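I went to the robot open day

I had promised my sister I would not be rude, and I wasn't. I want that on the record before I get into this, because the last time I wrote up one of these events I got three emails telling me I must be a miserable person to live with.

The open day was a Sunday in September, at the Kitovo building out past the tile warehouses. If you don't know it, Kitovo took over the old Randell bindery a while back and has been promising the neighborhood a look inside ever since. I signed up on the website, got a confirmation, got a second confirmation, and then got a text reminding me to wear closed shoes. So far so good. I own closed shoes.

Parking was a mess. The sign said to follow the cones and the cones led to a locked gate. I left the car by the tire place and walked back along the road with a family of five who were having the same argument I would have been having if I'd brought anyone.

Inside, they gave us stickers with our first names on them and split us into groups. Mine was led by Sylvain Brunet, who runs what they call the handling team. I liked him. He talked at a normal volume, he didn't use the word "revolutionary," and when a kid asked whether the robots got bored he gave it some thought before he said no. I mention all this so nobody thinks I had it in for the man.

His first slide had one number on it, 2220, in very large type. That was how many pick attempts the team had logged on soft items. The second slide had another number, 85, with a percent sign after it. That was how many of them counted as a success.

You can probably guess what I asked. What counts as a success?

Brunet said an attempt is a success if the item leaves the surface and is still held a short time later. So I asked if it had to be put down anywhere in particular. No. Did it have to be one item and only one? For this set, yes, because there was only one item out. Did a person lay it out first? Sometimes. He was straightforward about every bit of it, and I give him credit, but you'll notice the 85 got smaller in meaning with each answer while staying exactly as large on the screen.

I have been to enough of these to have a theory about demo numbers. The number is always true. It is just the answer to a question you wouldn't have asked. I'd have asked how often the thing can do the whole job, start to finish, on a bad day with the lights wrong and somebody's lunch on the table. That number exists somewhere, or could, and it never gets a slide.

Anyway, then we went to see the arms.

The room is long and bright and louder than I expected, mostly from the ventilation. There were ropes to stand behind. A woman next to me with a Sureck tote bag (they make the software, I gathered, or part of it) kept explaining things to her husband a few seconds before Brunet explained them to the rest of us, and she got most of it right.

Soft things are the hard part, Brunet told us. A box is a box however you come at it. Something thin and crumpled has a different shape every time you touch it, and it changes again while you're lifting it, and if it's a bit see-through the software has trouble deciding where it stops. I believed this right away. I have tried to fold a fitted sheet. I have stood in the produce aisle for what felt like a full minute trying to get one of those bags open.

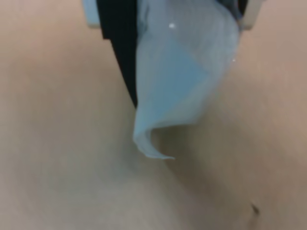
And look, I'll admit the picking up is good to watch. There's a moment when the fingers close and you really don't know which way it's going to go, and the whole group leaned forward over the rope, me included. People clapped. The kid who had asked about boredom clapped the hardest. I clapped too, sort of, the way you do when a waiter doesn't drop something.

But I kept count of my own feelings, if not of the picks, and what I noticed is how fast the applause lowers the bar. By the third or fourth go we were all cheering for something any toddler does forty times before breakfast, usually with an item you don't want picked up. If a new hire at my old job had needed that long to get hold of one flimsy thing, we'd have had a talk.

I know, I know. "It's early." It has been early for as long as I've been going to these. I remember standing in a hotel ballroom watching the Ospina people show off a laundry folder the size of a chest freezer, and being told it would be in homes before my nephew finished high school. My nephew has a mortgage now. He folds his own shirts, badly.

So I asked Brunet what it was for. I didn't mean it in a snotty way. I meant, who is the customer, what is on their table, and what happens after the thing is in the air? He said sorting, probably. Recycling lines, hospital supply rooms, returns from online stores, anywhere you get a lot of bags and wrapping and cloth mixed in with everything else. People do that work now and it's lousy work. He'd done a stretch on a sorting line himself when he was younger and said his hands smelled for a year.

That was the best thing anybody said all day, and it wasn't on a slide. I would have sat through a whole talk on the sorting line. What comes down the belt, how fast, what gets missed, what the people standing there do with their hands that the arms can't do yet. Instead we got ten minutes on the company values from a man in a vest.

My other question was about money, and for that I got the vest. I asked what one station would cost and he said pricing depends on the deployment. I asked what it cost them to build the one in front of us and he said they don't really think about it that way. Somebody thinks about it that way. Somebody in that building has a spreadsheet. I did get one figure out of him: a set of replacement fingers runs $700. How long does a set last? Depends on the deployment.

I did some bad arithmetic on the back of my name sticker and gave up, because every line needed a number I didn't have. How many picks an hour, how many hours, who stands there to sort things out when a pick goes wrong, and what do you pay that person? This last one bugs me the most. At every demo I've ever been to there is somebody standing a few feet away with a tablet, and that person is never in the presentation. I'd like to hear from the person with the tablet. Give them the microphone for five minutes and let the vest hold the tablet.

There was a hands-on station near the end where you could drive an arm yourself with a pair of handles. The line was long and I almost skipped it. I'm glad I didn't. I was terrible. You have no feeling in it at all, none, you just watch the fingers come down and hope, and half the time I pinched air with great confidence. The young woman running the station said everyone does that at first and that it took her 2 weeks to stop. I came away with more respect for the people who do this all day and, I have to say, slightly less for the 85, since a good share of those attempts were steered by human beings holding handles. Brunet had said so, but in a sentence that went by quickly, and I don't think most of our group caught it.

I'm not saying anyone lied. I'm saying if I stand behind a puppet I don't get to tell you how well it walks.

Refreshments were decent. Good coffee, dry cookies, a fruit tray that was picked clean of grapes by the time our group got there. The gift at the door was a microfiber cloth with the Kitovo logo, which I have been using on my glasses all week, and it works very well.

Would I tell you to go? Sure, if they run it again. It's free, the kids seemed happy, and Brunet is worth hearing. Ask him about the sorting line. Ask what was counted and who was holding the handles. If you get anything out of the man in the vest about prices, please write to me, because I've sent two emails since and so far I've had one automatic reply and an invitation to subscribe to the newsletter.

And park by the tire place. Ignore the cones.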